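The Red Thing at the Bottom of the Drum

Everyone who has ever shared a washing machine knows the moment. You come down with your arms full, you nudge the door with a knee, and there is already something in there. It is always one thing. It is never a full load, which you could resent properly, and it is never money.

I have lived in the same building in Dillport for 16 years, and in that time I have taken out of our basement machines a bathing cap, a child's mitten, a tea towel with a map of the canals on it and one very small cardigan that I sincerely hope started out that way. I put them all on the shelf over the sink. The shelf has its own ecosystem by now.

Hauke Hollmann runs the Moreo, a laundromat on the corner of the market street, wedged between a key cutter and a bakery called Erdem that does most of its business with people waiting for the spin cycle. He keeps a wire basket for orphans. When I visited on a Wednesday in November it was full to the handles, and he tipped it out on the folding table for me with something close to pride.

"Socks I don't even keep anymore," he said. "You have to draw a line somewhere."

Hollmann's theory is that the left-behind item is a matter of geometry. A person unloads a front-loader by reaching in and pulling toward the chest. What comes out is whatever has tangled with something else. Sheets bring their friends. The small solitary piece, the one that went in on its own at the last minute because there was room, slides down to the lowest point and stays there. You would have to crouch to see it, and by then you are carrying a wet duvet and your knees have opinions.

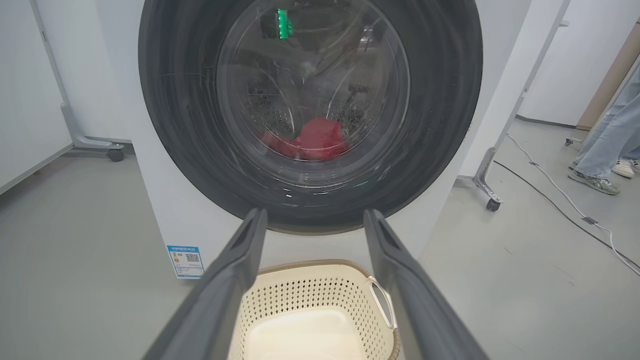 Red Is Worse

A crumpled red cloth in the bottom of a drum has an authority that beige will never know. You see it through the glass and your mind goes at once to the white shirts. Are they in your arms or still upstairs? Has anybody in this household ever owned white shirts again after the summer of the beach towel?

I was raised to believe that red dye was a kind of weather, liable to break out at any time. My mother washed everything red by hand, in a bucket, outdoors, with the kitchen door shut. I have since washed a good deal of red in machines, cold, with other dark things, and most of it has behaved. The one that didn't was a napkin. It was given to us as a wedding present, in a set with 19 others, and it turned a load of pillowcases the color of canned salmon. We still sleep on them. They are very soft.

Hollmann sells color-catching sheets out of a machine by the door and would not be drawn on whether they work. He did say that people buy them after, mostly.

The Porthole

The other thing about a front-loader is that it has a window, and I have never fully understood why. My oven has a window because I might burn the bread. My washer has a window, a huge one, so that I can watch a pillowcase be unhappy. The old top-loader I grew up with had a solid lid and a sense of privacy.

And yet people look. At the Moreo there is a bench facing the machines, and on it sit grown adults with phones in their pockets, watching the suds climb. I sat there too. I got through most of a roll from Erdem and the whole of a stranger's rinse. It was better than several plays I have paid for.

The glass does have one real use, which is that you can check the drum before you leave. Hollmann has put up a sign to this effect, at eye level, in two colors. He had it printed by a local outfit called Skuson, and it says LOOK AGAIN. The basket fills up anyway. He thinks the sign may have made it worse, as people now read the sign.

What to Do With It

Laundry etiquette is clear on full loads (wait ten minutes, then move them, and fold nothing, folding is intimate). On the single item it is silent. Leave it in and you have washed a stranger's thing with your things. Take it out and you are standing in a basement holding it.

I favor the top of the machine, flat, where the owner can find it without having to ask. My downstairs neighbor favors the doorknob of whoever she suspects. She has been right every time but once, and the man in question moved out that spring, though I'm told for work.

Hollmann gives his orphans a month in the basket. After that the towels go for cleaning the lint traps and the rest goes into a bag under the counter, which he has been meaning to deal with. I asked to see it. He said there was more than one bag.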